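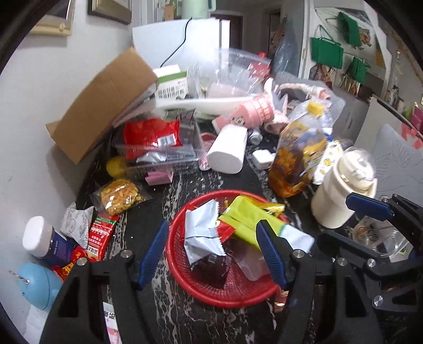
Why does Larkbridge show a population of 1089 on the census page when the sign at the edge of town says more?
Kirnetti

I'm putting together a short page on the town and the two figures don't match. The sign on the county road has the higher one. The post office also delivers to a lot of houses with a Larkbridge address that I'm fairly sure are outside the city. Which number should I use, and should the area be given with it?

Szabolcs Fodor

The census figure counts only people living inside the city limits. A mailing address doesn't put a house in the city. Postal areas are drawn for delivery routes and often run well out into the townships, so plenty of people write Larkbridge on their mail and vote in the township.

Signs are a separate matter. Some are updated after each census and some are left up for years. If the town has lost people, the old number stays until somebody orders a new sign.

For your page, use the census count and say which census it comes from. If you give the area, use the one for the city as well. Land and water are listed separately, so check that you aren't copying the total when you mean land only. I did that once with a lake town and the density came out far too low.
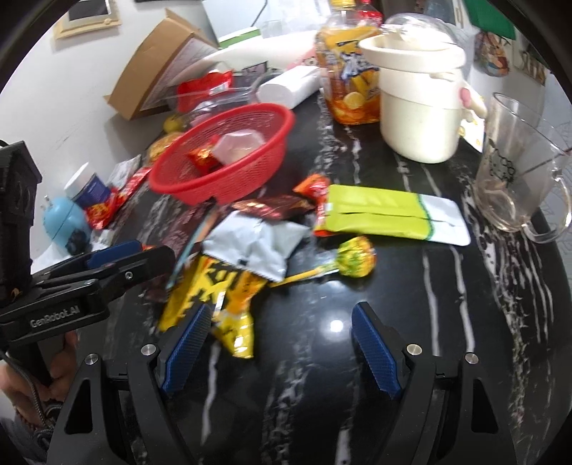

Melur Wibisono

Mostly agree with Szabolcs, but check for annexations too. Our city took in 48 houses on the north side between two counts, and for a while the map, the sign and the census page all said something different. The city clerk can tell you the date of any boundary change. Mine answered an email in 4 days.

If you want to mention the people outside the limits, give the township its own line with its own count. Don't add it to the city.

Chong

just use the sign, it's what people there go by

Kirnetti

Thanks. I'll go with the census number and write to the clerk about the boundary.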